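We use cookies to remember your display settings and to see which course pages get read. Accept all | Manage preferences

Kurkora Short Course in Stores and Packing
Handout 4: Bins, totes and getting to the bottom of them

Welcome back! This is my favourite session of the whole course, and I know that sounds odd for a session on bins. Last time we did shelving and labels. Today it's the humble open container, the thing everything in a storeroom ends up in sooner or later, and there is a surprising amount to say about its walls and its floor.

Bring your tape measure, your notes from Handout 3 and a pair of gloves that fit. We'll be at the long benches from 9 am and in the Sakorby storeroom after morning tea.

1. Shape

Bins come in two broad families. Straight-sided bins give you the most room for their footprint and stack square, and cartons sit snugly against the walls. Sloping-sided bins are wider at the top than at the bottom. You lose a bit of floor, but many of them nest when empty (do check, because a lip or a foot can stop it), and your hand and wrist get a friendlier angle on the way in.

Measure a sloping bin twice, once across the rim and once across the floor. People forget the second one all the time! A box that drops happily past the rim can jam halfway down, and then you have a box you can't lower and can barely grip. Write both figures on the card, rim first.

Vocabulary for the worksheet:
Rim – the upper edge, where you lift or lean
Wall – any of the sides, sloping or straight
Floor – the inside bottom surface
Foot line – where wall meets floor
Dead corner – any corner you can't reach without shifting your feet

2. Colour and surface

Grey is everywhere in storerooms and I've grown very fond of it. It hides scuffs on the outside and it's restful under strong lights. The trouble starts when the goods are grey too. Brackets, hinges, dull washers, the little bags of screws that come with flat-pack shelves: tip those into a grey bin and they vanish. For small dark or metallic items we put a pale liner down first, and the difference is wonderful.

Shine matters as well. A matte wall gives you an even tone to look against. A bright or polished patch throws the light back at you, and a small part lying beside it is easy to miss. Move your head, or move the lamp, before you decide a bin is empty.
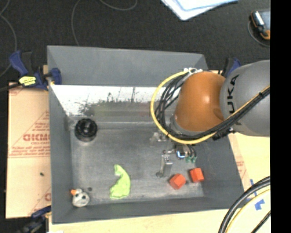
Doesn't all that scuffing mean the bin should be thrown out? Nikolaidis asked this at the Bakano session, and wanted to know why we keep worn bins in use when a new one is cheap and looks so much better on the shelf.

A great question, and we spent half the morning on it. Scuffs on a floor are a record of use and mostly harmless. Cloudy patches and fine scratches can stay. What sends a bin to the repair shelf is anything that could cut, catch or leak: a split at the foot line, a raised burr, a floor that rocks when you press one corner, a rim that has cracked through. Run a gloved hand along all the edges, then press each corner of the floor. It takes no time at all once you've got the rhythm of it.

I'd add that a worn floor can be harder to read. Marks and smudges look like small parts, and small parts look like marks. If a bin holds fiddly stock, give it a liner or swap it with one that holds big, obvious things.

3. The last few items

Anybody can unpack a full bin. The fun is at the end! When a bin is full the goods hold each other up, and the top layer is right there at the rim. Once you're down to the last handful, things lie flat, slide to the foot line and settle in the dead corners.

Some habits that help:
– Take from the far side first while the pile still props things up.
– Sweep strays to the middle with the side of your hand, then pick.
– For flat pieces against a wall, slide them up the slope until an edge lifts. A sloping wall does half the work for you.
– Leave one hand on the rim if you have to lean.

We tried this last February with a mixed load of 94 small items in a single deep bin, and the final 11 took the group longer than anyone had guessed. Nearly all of those were flat, and nearly all were along the foot line.

4. Practical

Work in pairs. Each pair gets one straight bin, one sloping bin and a tray from the Sakorby shelves. Total stock on the benches is 154 pieces, so please count yours back in.

a) Measure both bins at rim and floor and fill in the card.
b) Check edges and corners, and note any wear in your own words. "Old" isn't a note! Say where and what.
c) Pack each bin, unpack it, and mark on your sketch where the last four pieces ended up.
d) Repeat with a pale liner in the bin of your choice.

Keep your sketches, as we'll want them for Handout 5 when we get to dividers and inserts. Spare liners are in the bottom drawer under the label printer. Please roll them when you put them back – folded ones never lie flat again.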